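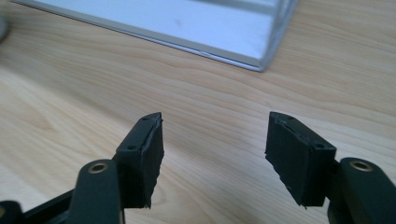 Search this site Search

Wernard Parish Allotments and Open Spaces Working Group

Minutes of the meeting held in June at 7.00 pm in the Jeon Room

Present: Clem Baxter (Chair), Seo-ah Min (Clerk to the Working Group), and representatives of the Upper Field, Lower Field and Zullik Lane sites.

1. Apologies
Apologies were received and accepted from the representative of the Footpaths Group.

2. Declarations of interest
Clem Baxter declared an interest in item 6 as the holder of a plot at Zullik Lane and took no part in the vote on that item.

3. Minutes of the previous meeting
The minutes were agreed as a correct record, subject to one amendment. Under item 5, "north gate" should read "north hedge". The Chair signed the amended copy.

4. Matters arising
4.1 The padlock on the Lower Field gate has been replaced. Plot holders who have not yet received the new code should apply to the Clerk in writing. The code will not be given out by telephone.
4.2 The letter to the owner of the adjoining paddock regarding overhanging willow has been sent. No reply had been received at the date of the meeting. The Clerk was asked to write again.
4.3 The noticeboard at Upper Field remains without a door. Carried forward.

5. Water supply
5.1 The Clerk reported that the trough at the eastern end of Lower Field was losing water at the float valve. Lurkard had inspected the trough and quoted £400 for a replacement valve, a new stopcock and making good the surrounding slabs.
5.2 Members asked whether the stopcock was necessary. The Clerk explained that the existing one could not be fully closed and that any later repair would require the whole site to be shut off.
5.3 It was RESOLVED to accept the quotation. The work is to be carried out on a weekday morning, with notice displayed at both gates beforehand.
5.4 The Upper Field representative asked that the rule on hosepipes be enforced. Hoses may be used to fill butts and tanks but may not be left running on plots unattended. It was agreed that a reminder would be sent to all tenants – the wording to follow clause 11 of the tenancy agreement.

6. Vacant plots, Zullik Lane
6.1 Plots 2 and 3 have been given up. Both are heavily overgrown with bramble, and plot 3 contains the remains of a greenhouse base.
6.2 A proposal to offer the plots as four half plots was discussed. The site representative supported division, as most people on the waiting list had asked for a smaller area. Concern was expressed that the additional path would reduce the growing space.
6.3 It was RESOLVED, the Chair not voting, to divide both plots and to waive the first quarter's rent for the incoming tenants in view of the clearance required.

7. Budget
7.1 The Clerk presented the statement of income and expenditure. The sum of £1000 held for hedge work has not been drawn upon, cutting having been postponed until after the nesting season.
7.2 The statement was received. Members requested that skip hire be shown on a separate line in future.

8. Bonfires
A complaint had been received from a resident of Zullik Lane concerning smoke in the early evening. The Chair reminded members that fires are not permitted at that site between April and September. The site representative will speak to the tenant concerned – a written warning will follow should there be a further complaint.

9. Correspondence
A request from the primary school to visit Upper Field was approved, subject to receipt of the school's risk assessment.

10. Any other business
The Lower Field representative reported rabbit damage along the western fence. To be placed on the next agenda.

11. Next meeting
To be confirmed by the Clerk. Items for the agenda should reach Seo-ah Min in good time.

The meeting closed at 8.35 pm.

Signed ........................ Chair

This website uses cookies to improve your experience. Accept Reject Manage preferences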